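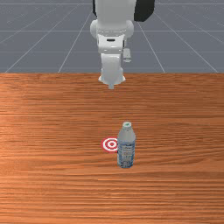 Start pose for the bottle-to-target task, arm above the far edge of the table.

Comparing Two Grippers in Simulation Before You Buy One

This page covers how to set up a fair comparison between two gripper models on the same simulated arm. The task is simple: pick up an upright water bottle and set it down on a bullseye marker lying flat on the table. The method was written for the Ketcombe bench, but nothing in it depends on that setup except the file names.

You will need a working arm model, both gripper models with collision meshes, and a controller that accepts Cartesian waypoints. We compared the Manole parallel gripper with the Plutberg short-finger gripper. Both were run with the same controller and the same waypoint file.

Step 1. Fix the start pose

Save one joint configuration and load it at the beginning of every trial. Do not let the arm start from wherever the last trial ended. The tool should point straight down and be well clear of the bottle, so that both grippers have to travel before they can make contact.

The two grippers differ in length. Define the start pose at the fingertip, not at the wrist flange. If you define it at the flange, the longer gripper starts closer to the table and its approach time will look better than it should.

Step 2. Place the bottle and the marker

Put the marker close beside the bottle. A short transfer keeps the test about grasping and release. With a long transfer, most of the failures we logged came from the path planner and said little about the gripper.

Keep the marker visual only. Give it no collision geometry. In an early version it was a thin solid disc, and the bottle base caught on its rim at release. Fifty-six trials had to be thrown out for that reason.

Step 3. Check the view

Render a still from the camera you intend to use for scoring. The bottle may hide part of the marker, depending on the camera angle. In our view it covers the right side of the rings.
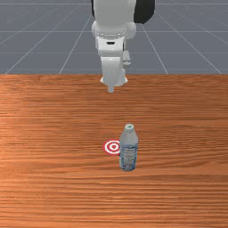
For that reason the camera should not be the only source for placement error. Read the bottle base position from the simulator state and compute the distance to the marker center. Use the camera for the vision part of the controller and for checking odd results by eye.

Step 4. Set contact parameters

Use the same friction coefficient on both sets of finger pads unless you have measured values for each. Set the physics step small enough that the bottle does not jitter when the fingers close. If the bottle creeps downward while held, reduce the step before you raise the grip force.

Step 5. Run and log

Run the same list of random seeds for both grippers. We used 468 trials per gripper. For each trial, log:

Seed and gripper name
Time from start pose to first contact
Peak finger force
Bottle tilt at release, in degrees
Final distance to marker center, in millimeters
Result code (placed, dropped, tipped, no grasp)

Cap the grip force at the same value for both. Our cap was 65 newtons.

Step 6. Read the results

Compare tilt at release first. A gripper can place the bottle near the center and still tip it when the fingers open, and an average of final distance hides this. Shahnaz Fakir added the result codes in August after the first summary table ranked the two grippers the wrong way around.

Next, sort the failed trials by seed. Seeds that fail with both grippers usually point to the controller or the waypoints - fix those and rerun the full list, not only the failures. Seeds that fail with one gripper are the ones to replay at slow speed.

The Skaltville log viewer opens these files directly. In version 199 and earlier, the tilt column must be in radians.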